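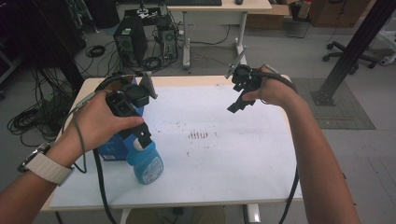
White table, blue detergent bottle and blue box or package.

Sunday, February

Hardness test on the Skudcombe supply repeated this morning. Kitchen tap, first draw discarded, second draw kept. Result 300 mg/L as calcium carbonate. The strip kit had given a lower figure last month, but the strips were old and the color step between the top two pads is hard to read in winter light. I am taking the drop titration as correct from now on and have crossed out the earlier entries in the blue notebook.

At that level the detergent dose on the label for soft water is too low. I had been using it since the move from Kestmont, where the water was soft and the kettle never scaled. This explains the stiff towels and the gray tint on the pillowcases. It does not explain the smell in the door seal, which I put down to too many cool washes in a row. Ran the drum empty at the hottest setting and wiped the seal by hand. Wiped the drawer as well. The siphon cap in the softener compartment had a ring of residue under it and came off only after soaking.

Meter read before and after one full cotton cycle. Difference 67 liters, no other taps open. The manual gives a lower value for the same program, but it assumes a full load and I had sheets only. I will repeat it with towels.

Uliana Stetsiuk called at four about the shared softener. Her position is that one unit on the rising main would serve both floors and cost less than two small ones. Vira Sirko on the ground floor does not want salt bags in the hallway, and wants the kitchen cold taps left on hard water for drinking. Both points are reasonable. A bypass leg to each kitchen adds pipe, two valves and a day of work. The Wenard quote does not include it. I asked for a revised one and for the resin volume in writing.

Read the Bratu pamphlet on the town waterworks after supper. The borehole dates from 1884 and goes down 174 feet, most of that in chalk. The chapter on the pump house is thorough. The chapter on water quality is two pages and has no table, only a remark that laundresses complained. They added washing soda by the handful.

Soda is cheap, so I will try it: one level tablespoon in the drum with the towels, detergent held at the medium dose, same program, same temperature. Only one change per wash, or the notes are useless.

Still to do: descale the kettle, find the second valve key, buy reagent before the bottle runs out.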